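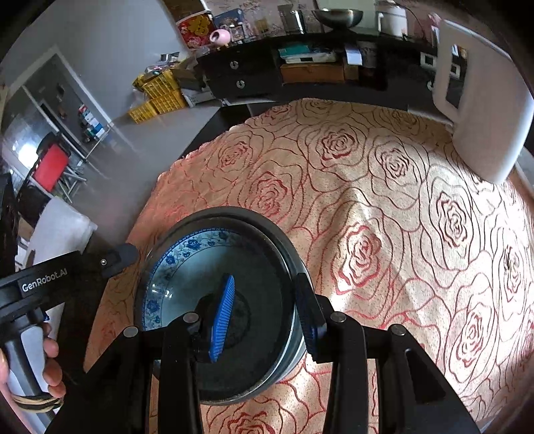 *Dish brush and the blue-flowered bowl.*

# Holen game-day guide

Updated 01/04/2026

I keep this list for anyone spending a weekend in Holen, mostly students new to town. It's a plain CSV, one row per thing to do - games, concerts, cheap food, walks. Right now there are 39 rows, and I've been to every one of them!

My favorites so far:

- **Women's hockey at Sastholm Arena.** Student tickets are $12 and the pep band is loud. Sit on the band's side if you can stand it.
- **Barrientos Field for rugby.** It holds 1,000 and never fills up, so bring a blanket and stretch out.
- **Preltano night market.** Go hungry (the dumpling line moves faster than it looks).

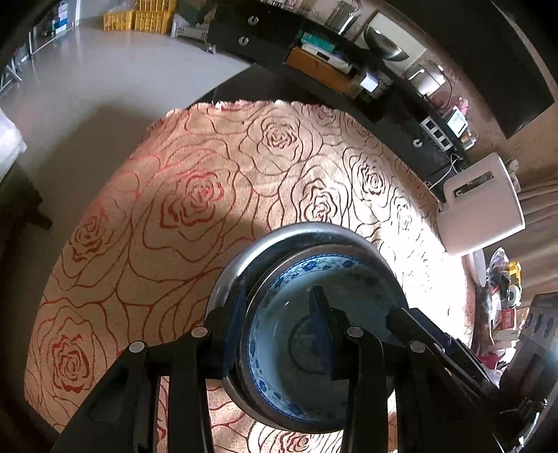 ## Columns

`name`, `place`, `price`, `season`, `notes`. Keep notes under 200 characters please. Blank price means free.

## Adding stuff

Open a pull request with one row per commit. I check them on Sunday nights, or Monday if there was a late game.

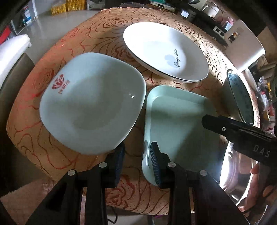 *White dishes and a pale green one on the rose tablecloth.*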